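The students of the Mundstead Technical Institute robotics course began their spring project with a task that sounds modest. A two-handed robot must take hold of a rounded white cylinder on a tabletop, keep its grip, and set the part down again without tipping it. Teams have one semester to complete the work, and the grade depends largely on the written record they keep along the way.

The course is directed by Tímea Csonka, who joined the engineering faculty after several years at Zerau, a maker of packaging equipment. She requires that every attempt be logged, including those stopped before the fingers close.

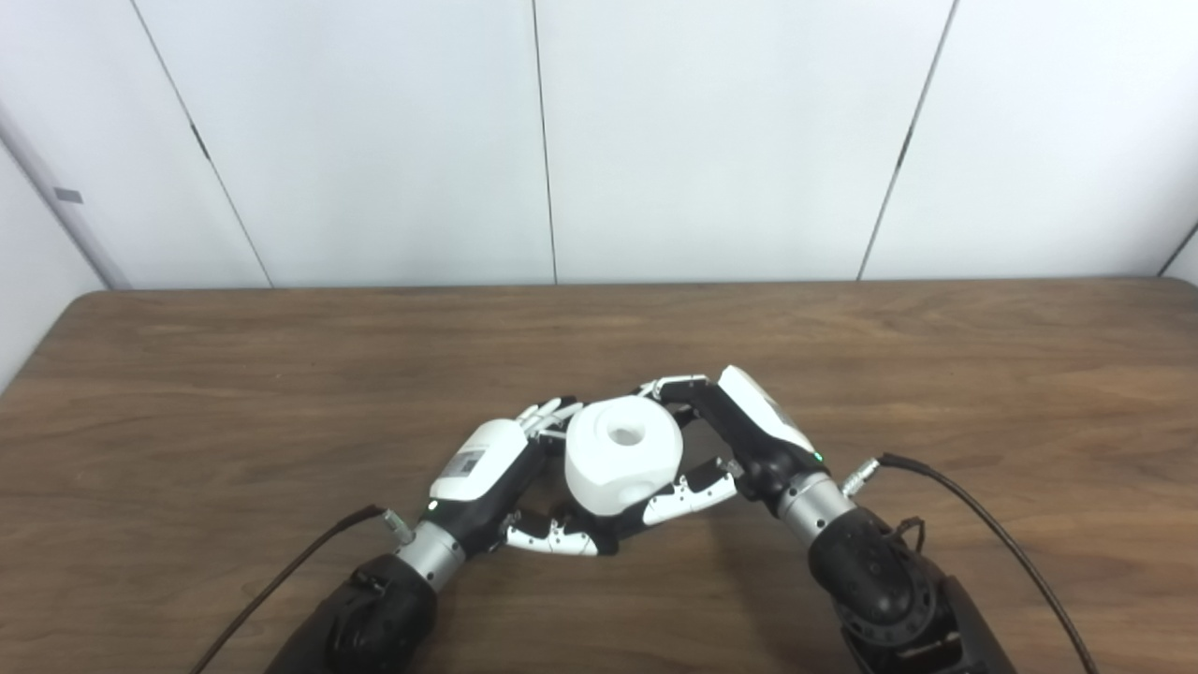 By the end of February the class had entered 867 attempts in the shared log. Each entry records the starting position of both hands, the order in which the fingers were told to move, and a comment from the student on duty. Enrollment stands at 11, and students work in pairs or threes. Sessions last 65 minutes, a limit set by the department so that first-year students may also use the laboratory.

"The comments are where I see the learning," Csonka said. "In the first weeks they read 'failed' and nothing more. Now I get a paragraph on the angle of the thumb."

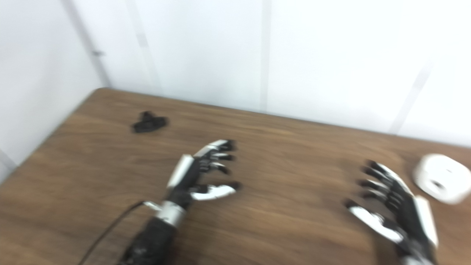 Both hands over the tabletop during work on the spring project at Mundstead.

Much of the present effort concerns the thumb. Ottó Szűcs, a third-year student, proposed placing it low against the side of the part before the upper fingers come down. His team is comparing that sequence with the original one, in which all the fingers close together. The institute will send 2 teams to the Silville Student Automation Meeting, where each will present its log and answer questions from a panel of working engineers. 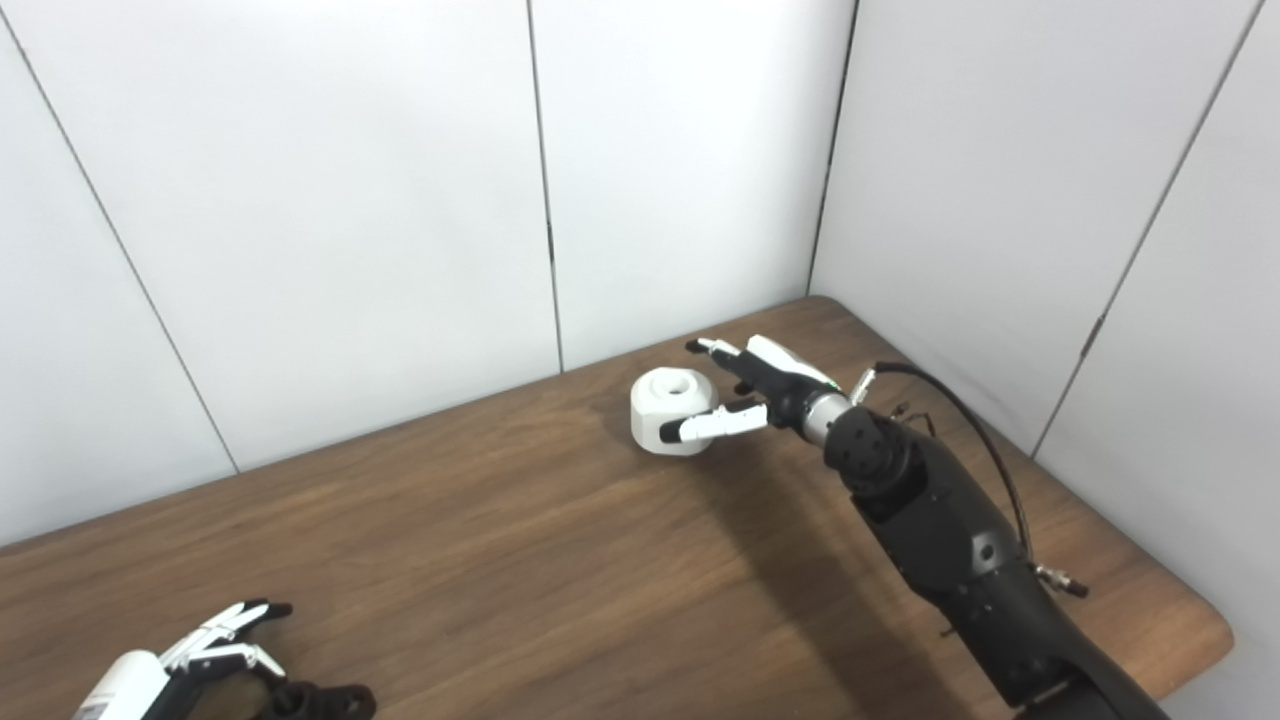 MUNDSTEAD, March 1, 2025

Selection for the Silville meeting will be based on the logs as they stand at the close of the month. Students not selected will continue with the same assignment and submit a final report to the department. Szűcs intends to include the attempts made before his change of sequence, as the course rules require.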